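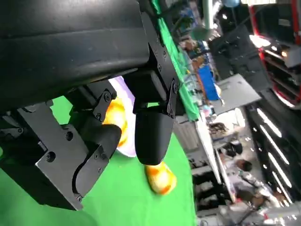 Callolby, Sep 17, 2022

Influencer Marketing: Questions We Keep Getting
By Birdie Dvorak, Ververidis

Most of what gets written about influencer marketing is written by people selling it. We sell some of it too, so read this with that in mind. Our clients are small and mid-sized companies, and these are the questions they send us before they sign anything.

Does it work?

Sometimes. The honest range runs from "paid for itself in a week" to "we shipped a lot of free product and heard nothing." When an agency shows you a case study, ask how many campaigns they ran that year and how the rest of them did. If they change the subject, you have learned something.

How many followers should a creator have?

Follower counts are the easiest number to get and the least useful. We'd look at comments first. Read 30 of them. If they are mostly fire emojis and "love this," move on. If people are asking where to get the thing, what size to order and whether it falls apart, that audience is awake.

What about fake followers?

They exist, and the tools that claim to spot them disagree with each other. Antigoni Raptis on our team ran the same account through 2 checkers last spring and got one clean bill of health and one warning. We still use the tools. We don't let them decide.

A creator sent me a media kit with an "engagement rate." Can I trust it?

Ask how it was worked out. Some divide by followers, some by reach, and some pick their best month. Ask for screenshots of the last few sponsored posts, with dates showing. Unsponsored posts nearly always do better and tell you little about how yours will go.

Should I pay a flat fee or a commission?

Creators with a choice prefer a flat fee, and you can see why. Commission sounds safer for you, but a creator who earns nothing from the first post will not put much into the second. A modest fee plus a code is what we usually end up with.

Are discount codes a fair way to measure sales?

They're a rough way. Codes leak. One client, Balto, had a creator's code used 453 times, and when Zoi Margaritis went through the orders, 300 of them had come from a coupon site. The creator was about to get a bonus and a bigger contract.

What is "earned media value"?

A dollar figure made by multiplying views by a price somebody chose. You can't deposit it. We leave it out of our reports, and if you want it put back in we'll ask what for.

Do posts have to be labeled as ads?

Yes, if money or free product changed hands. Put the wording in the contract. Don't let anyone tell you a label kills results until they show you the test.

Can I reuse a creator's video in my own ads?

Only if the contract says so, and for how long. Banisden found this out with a campaign already running.

How long before I know?

One post tells you close to nothing. We'd want several from the same person before calling it either way. New bookings open in October; write to Glykeria Tsoukalas and tell her what you've already tried.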